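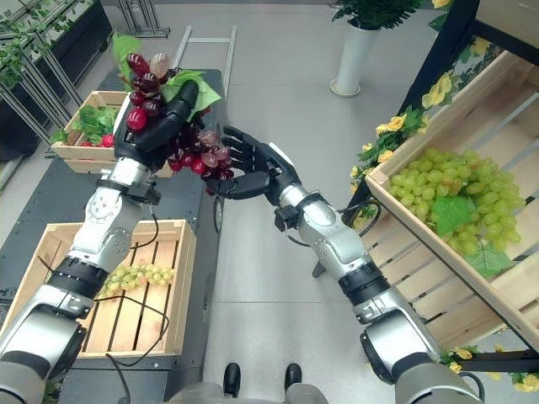

Figure 3. Left hand above, right hand below, with the artificial grapes between them.

4.2 What guests say about breakfast, and what they eat

The listings for all 13 properties promise a hearty breakfast. Hearty is never defined. At Bedbridge it covers two kinds of cereal, a toaster with a queue and a bowl of apples that several guests described in their comment cards as "decorative." At Fortin it covers a cooked plate brought to the table by the owner, who then stays to talk about the weather. Both properties use the same word, in the same place in the listing, and charge rates within a few dollars of each other.

We had expected the word to matter. In the pilot study (Section 3.1), people shown a listing with "hearty" in it said they would pay more for the room than people shown the same listing without it. In the field the effect went missing. Guests at check-in could rarely recall any adjective from the listing they had booked from, and a fair number could not recall the name of the inn, which they had in front of them on the key tag. What they did recall was the hour at which breakfast ended. This was true even of guests who told us, unprompted, that they never ate breakfast.

The closing hour deserves more attention than the hotel literature has given it. Earlier work treats breakfast as an item that is either included or not, as if it were a parking space. Our interviews suggest that guests think of it as a deadline. Those staying at properties where service ended early came down in a rush near the close, ate quickly and rated the food poorly. Where service ran later, they came down in a rush near the later close, ate quickly and rated the food rather better. We offer no theory of this beyond the obvious one, that people on vacation resent an alarm clock and will take it out on the eggs.

Business travelers behaved differently, or at least earlier. They arrived at opening, sat alone and carried something off in a napkin. Owners were of two minds about the napkins. The owner of the Arnico, the largest property in the sample, had put out paper bags for the purpose and reported that guests now took more fruit and felt worse about it. She has since removed the bags. The muffins continue to leave the building at the old rate.

Comment cards were of limited use. Most of the cards we collected praised the staff, and most of the rest concerned the coffee. Hawthorne's coding scheme, which we adopted with small changes, separates complaints about strength from complaints about temperature, but makes no room for the guest who objects to the cups. We added a category for cups. It filled up faster than we would have liked, chiefly with cards from Privik, where the cups are small and the guests stay longer.

Two cautions apply. The first is that owners knew we were coming. Normand Hawthorne, who made the visits, noted in his log for September that the waffle iron at one inn still had its price sticker on, and that the owner read the instructions aloud while using it. We cannot say how many breakfasts in the sample were put on for our benefit, though Hawthorne spoke warmly of several. The second is that the season was ending. Fewer guests meant less waiting at the toaster, and satisfaction scores from a full house in summer would probably be lower. The last round of interviews took place on 30/10/2009, when three of the properties had more researchers in the dining room than guests.

With those limits in mind, the pattern in the scores is fairly steady. Length of service and a place to sit account for more of the difference between properties than the number of dishes does. Adding a hot dish raised scores only where guests had time to eat it. Owners who asked us for advice were told as much, and most of them said they would think about buying a waffle iron – the one thing we had not recommended.

Room ratings, taken up in the next section, moved with breakfast ratings more closely than either moved with price. Guests who were unhappy with the coffee were also harder on the pillows. Whether the pillows were at fault is a separate question, and we did test a few of them.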